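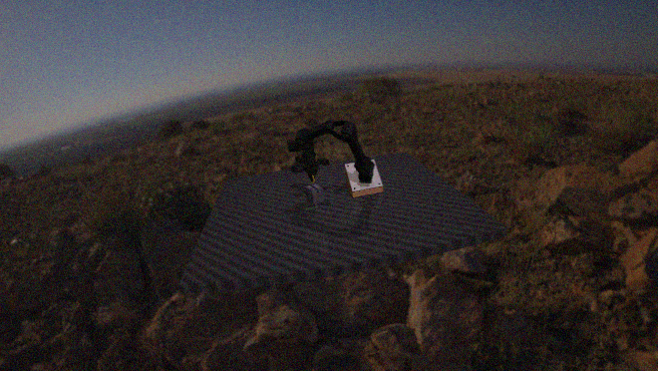
Can you build a working robot arm in a home garage without an engineering degree? It takes patience, a decent printer and a fair bit of rework, and most of the people doing it have never studied engineering.

Osaze Effiong started his in October, on a bench at the end of a single-car garage in Gaete. He repairs commercial fridges for a living. The arm has six joints, printed links and a two-finger gripper, and the parts have cost him $605 so far, leaving out the first set of motors, which were too weak at the shoulder and went back in their boxes.

"I wanted it to pick things up off a bench and put them somewhere else," he says. "That was the whole plan. I still haven't got a better one."

Before he runs any new motion on the real arm he tries it in a simulator on an old desktop computer. A bad command there costs him nothing. In the garage, one bad command in the first week cracked an elbow bracket that had taken 11 hours to print.

The simulator lets him swap the backdrop, and he has settled on a rocky hilltop at dusk, with the simulated arm on a small block and a dark ridged platform spread over the ground. He likes the low light for testing. If the software can find a small grey lump on a dark grey surface in those conditions, he reckons it will cope with the garage.

Getting from the screen to the bench is the slow part. Simulated joints don't sag, and printed ones do. Effiong spent most of the summer measuring how far each joint drooped under load, then typing the corrections into a table by hand.

Help came from the Cisow workshop, a shared space behind a tile showroom where members pay by the month. Margus Sakalauskas, a retired toolmaker, looked over the shoulder joint and told him to throw out the plastic bushing. They turned a new one from brass that afternoon -- the only metal part in the arm that wasn't bought off the shelf.

"He had the layout right," Sakalauskas says. "The fit was terrible. You could rock it with one finger."

The gripper is on its fourth version. The current fingers will hold anything up to 200 grams, provided it isn't slippery. Effiong's next job is rerouting the wrist cable, which catches when the last joint turns too far. He has ordered a longer one.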